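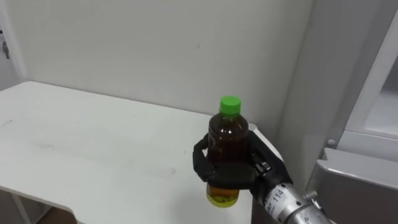 Green-capped bottle, white table

Trestura Hearing Binder, by Baltasar Barroso

A printed record of House and Senate oversight hearings, with witness lists and a plain index. It has 420 pages and covers 33 hearings. Updates ship every March — old pages lift out, new ones go in. 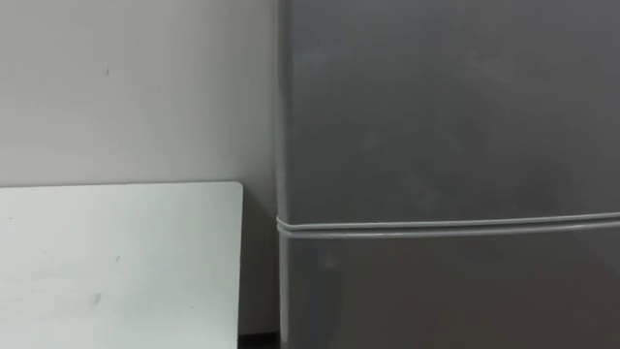 Gray wall and refrigerator

Cover: Farah cloth, black. Rings: 6, steel. Print run: 200. Sold through Poneo only.

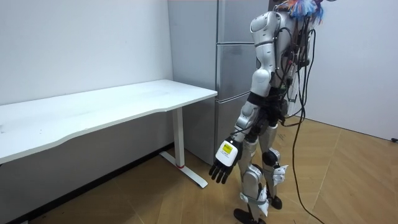 The index is sorted by witness, then by committee. Colored tabs mark the sections. They come in bright blue, orange and pink, close to the colors in the feathery tuft at the top of the photo. Subpoenas and letters are under the pink tab. Replacement tabs are sold separately.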